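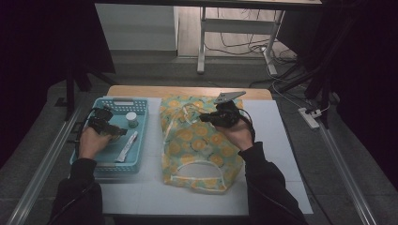 Basket and bag: notes for the Priltinholm evening
Tiago Antunes

Start straight in, no biography. Ask who has a jar at home they have bought twice because the first one was hiding. Wait for hands.

Then the main idea. Small things need two homes: a basket for when you're in, a bag for when you're out. I love this system and I want them to hear that! Little jars, tubes, sachets – all the stuff that rolls to the back of a shelf and stays there until December.

Basket first. Shallow, please. If it's deep you stack things, and then you're digging again. Holes in the sides are good because crumbs and dust don't settle in quite the same way, and you can rinse the whole lot under the tap. A handle at the end means it slides off a shelf like a drawer. Plastic is fine. Light colours are better than dark, you see a white tube more slowly on white but a pale blue works a treat.

Slow down here, I rushed this at Sowa.

Jars stand up, tubes lie down. Lids tight before anything goes in the bag (tell the hand cream story, keep it short).

Now the bag. Cloth, with a cut-out handle, and a cheerful print if you can find one. Fruit is my favourite – you'll never lose a bag with oranges or lemons all over it. Lay it flat on the table and open it right up before you pack. Anything heavy goes in first. No jar over 200 ml, decant it if you must.

Demo: pack from basket to bag, then back again. 10 minutes. Get someone up from the second row, they're usually braver than the front.

Questions. Somebody will ask about glass. Yes, wrapped in a sock.

If time, mention the Rakoteo swap table, bags and baskets both welcome. Handouts are by the door, take two.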